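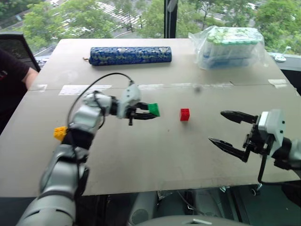

玄関のベルが鳴るたびに笑ってしまう
全132話、シットコム「レタマル」を最初から見直す春

文・編集部

最初の5分で、もう負けた。

郵便受けのふたが閉まらない。それだけの話である。アパートの一階に住む主人公が出勤前に郵便受けを閉めようとして、閉まらず、肘で押し、背中で押し、通りかかった二階の歯科助手が手伝って、今度は開かなくなる。会場の観客がどっと笑い、そこにあの、ちょっと間の抜けたトランペットのテーマ曲がかぶさる。「レタマル」（Retamal）第1話の冒頭だ。久しぶりに見たら、こちらは台所で皿を持ったまま立ち尽くして、声を出して笑っていた。

配信サービスのウルケッティ（Wurketti）で全話の配信が始まったのが2019年3月29日。待っていた人は本当に長く待っていたと思う。字幕版は深夜に飛び飛びで放送されたきりで、録画した友だちから借りる、また貸しする、返ってこない、ということを繰り返してきた作品なのだ。それがいま、第1話から最終話まで、順番どおりに並んでいる。この「順番どおりに」というところで泣きそうになった人は、わたしたちの仲間である。

7シーズン、全132話。第1シーズンから第6シーズンまでは各19話、最終シーズンだけが一話少ない。この足りない一話については後でたっぷり書かせてほしい。

舞台はプレルノサイドという坂の町

物語の舞台はプレルノサイド（Prernosside）という港町だ。といっても海はほとんど映らない。スタジオに観客を入れて撮る昔ながらのシットコムだから、出てくるのはアパートの玄関ホール、主人公の居間、一階の奥にあるクリーニング店、それに屋上。だいたいこの四つで全部である。坂の町だという設定は、登場人物がみんな少し息を切らしてドアを開けることで伝わってくる。これがいい！　第2シーズンの途中から、誰が一番大げさに息を切らすかを俳優同士で競っている節があって、クリーニング店の店主など、しまいには台詞より先に呼吸で笑いを取るようになる。

主人公は市役所の地図係。几帳面で、自分では冷静なつもりでいて、実際には毎回いちばん慌てる。二階の歯科助手は口が悪くて耳がよく、床に寝そべって下の部屋の会話を聞くのが日課だ。三階には離婚した元夫婦が、どちらも引っ越し代を惜しんで同じ部屋に住み続けている。冷蔵庫の真ん中に引かれた線をめぐる攻防は、第1シーズンから最後まで続く。

あらすじだけ書くと、よくある話に見えると思う。見えていい。このドラマの面白さはあらすじに向いていない。ドアを開ける早さ、振り返るタイミング、クッションの投げ方。そういう体の動きが毎回ぴたりと決まって、決まるたびに客席が沸く。笑い声が苦手でシットコムを避けてきた人にも、一度だけ音量を上げて見てほしい。本物の観客が、俳優の間に引っ張られて笑い、ときどき笑いすぎて次の台詞を待たせてしまう。俳優のほうはその間、コーヒーをすすったり、スリッパを履き直したりして時間を稼ぐ。あの稼ぎ方がまた上手で、第3シーズンの停電の回では、歯科助手役が靴ひもを結び、ほどき、また結ぶ。そのあいだじゅう客席は笑いっぱなしである。

恋の話をすこし

もちろん恋愛もある。市役所の地図係と歯科助手がくっつくのかどうか、当時の芸能誌はずいぶん紙面を割いた。役の上の恋と俳優本人の恋をごちゃまぜにした記事も多くて、同じ喫茶店に入った、同じ色のマフラーをしていた、というだけで見開きになったりした。いま読むとのどかなものだが、当時はわたしたちも大真面目に読んでいたので、あまり大きなことは言えない。

そのなかでファンの信頼を集めていたのが、専門誌「クロージア」（Closier）だった。噂話には目もくれず、ひたすら作品の中身を語る雑誌で、脚本の決定稿と放送版の違いを細かく並べる連載があり、衣装担当への取材があり、読者投稿欄がとにかく熱かった。投稿欄で一年以上続いた「屋上論争」はいまも語り草だ。第4シーズンの第11話、屋上で地図係が言いかけてやめた一言は何だったのか。「好きだ」派と「鍵を忘れた」派に分かれて、毎号、長い手紙が載る。「鍵を忘れた」派の手紙のほうが、なぜか文章がうまかった。

わたしは断然「鍵を忘れた」派である。見直してみて確信が深まった。あの直前、地図係は右のポケットを二度さわっている。愛の告白の前にポケットを二度さわる人がいるだろうか（いる、と編集部の同僚は言う。この件では昼休みに口をきかなくなったことがある）。

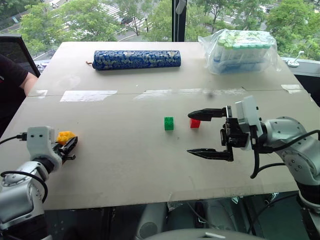 紺地に花柄の布でくるんだ筒形の品。右は薄緑のふたの白い容器を入れた透明の袋。

読者が選んだベスト・エピソード

「クロージア」が最終回の翌月にあたる9月に行った読者投票には、1,232通の応募があった。はがきに一話だけ題名を書いて送るという、ひどく残酷な投票である。一話だけ！　当時のわたしは書いては消し、はがきを三枚だめにした。

1位は大方の予想どおり、第5シーズンの「エレベーターは来ない」だった。五階建てのアパートに念願のエレベーターがつき、開通式の日に住人全員が乗り込んで、動かない。残りの時間はずっと箱の中である。セットは畳二枚ほどの広さしかなく、そこに七人。カメラもほとんど動かないのに、人の立ち位置だけがくるくると入れ替わり、気がつくと元夫婦が隣同士になっている。台詞はない。二人とも前を向いたまま、元妻が元夫の襟を直す。客席がすっと静かになるのがわかる。いま見てもここで息が止まる。

2位は第3シーズンの停電の回。3位に入ったのが、意外にも第2シーズンの地味な一本「クリーニングの引換券」で、これには当時かなり驚いた。店主が預かった上着のポケットから古い引換券が出てきて、持ち主を探す。筋はそれだけだし、大きな笑いもない。けれど今回見直して、3位の理由がよくわかった。店主が客の名前を一人ずつ思い出していく場面の、あの楽しそうな顔といったら！　若いころのわたしはこの回を早送りしていた気がする。もったいないことをした。

投票で一票も入らなかった回もある。第6シーズンの、あの夢の回だ。全員が中世の衣装で出てくるあれである。擁護するつもりで今回はじっくり見たが、馬が出てきたあたりで力尽きた。馬は良かった。

脇役を追いかける楽しみ

通して見る人にぜひおすすめしたいのが、脇役を一人決めて追いかける見方だ。わたしのおすすめは配達員である。第1シーズンでは荷物を置いて帰るだけの人だったのが、第2シーズンで「どうも」と言い、第3シーズンで初めて部屋に上がる。第4シーズンになると、なぜか元夫婦の冷蔵庫に自分の棚を持っている。いつ、どの回で棚をもらったのかは一切説明されない。本編の会話の奥で、配達員が当たり前のように冷蔵庫を開け、自分の瓶を出して飲む。その瞬間の客席の反応を聞いてほしい。気づいた人から順に笑いが広がっていくのだ。

クリーニング店の常連客もいい。いつも同じ緑のコートを預けに来るので、いったいいつ着ているのかと思っていると、第5シーズンの結婚式の回で、ちゃんと着て末席に座っている。一言もしゃべらない。こういうことをする番組なのである。

衣装の話もさせてほしい。歯科助手のカーディガンはシーズンが変わっても同じものが出てきて、ひじの継ぎ当てが増えていく。「クロージア」の取材によれば、継ぎ当ては衣装部屋で余った布から選んでいて、地図係の着古したシャツの布が使われたのは第6シーズンの初回だという。二人の仲がどうなっているのか、台詞よりひじのほうが先に教えてくれるわけだ。配信版は画質がぐっと良くなっているので、縞模様がはっきり見える。昔の録画ではただの灰色だった。ここは一時停止していい。

なくなった一話のこと

さて、最終シーズンの足りない一話である。

予定されていた19話目は、撮影の直前に見送られた。脚本は書き上がっていて、題名も「上の階の音」と決まっていたらしい。六階の話だったという。あのアパートは五階建てのはずなのに、である。ファンのあいだではいろいろな説があって、屋上に誰かが小屋を建てる話だとか、主人公が地図の上で存在しない階を見つけてしまう話だとか、飲みながらこの話を始めると終電を逃す。

見送りになった理由について、制作側からまとまった説明は出ていない。予算の都合とも、俳優の日程がそろわなかったとも言われてきた。わたしは正直、理由はもうどちらでもよくなっている。今回、最終話を見終わって、画面が暗くなったあと、上の階でほんの小さく、こつん、と音がするのに初めて気づいたのだ。昔のテレビでは聞こえなかった。巻き戻して三回確かめた。ヘッドホンでも確かめた。鳴っている。夜中の二時に同僚に連絡してしまった（屋上の件はこれで和解した）。

どこから見るか

全部見てくださいと言いたいところだが、一話およそ22分とはいえ、さすがに長い。迷っている人には、第2シーズンの第1話から入ることをすすめたい。俳優の息が合ってきて、テーマ曲が少し速くなり、配達員が初めてしゃべる。気に入ったら第1シーズンに戻ればいい。若くてぎこちない住人たちが、郵便受けの前で待っている。

吹き替え版は現在のところ第3シーズンまで。字幕版は全話そろっている。歯科助手の早口は字幕だとかなり短く刈り込まれているので、耳でも追ってみてほしい。悪口の種類がとにかく豊富で、第4シーズンの、アイロン台に向かって延々と悪態をつく場面など、何度聞いても新しい発見がある。

わたしは先週、第7シーズンまで見終えて、いま二周目の第1シーズンにいる。緑のコートの客は、数えきれないほど見たはずの第3話の玄関ホールに、もう立っていた。

「レタマル」全7シーズンはウルケッティで配信中。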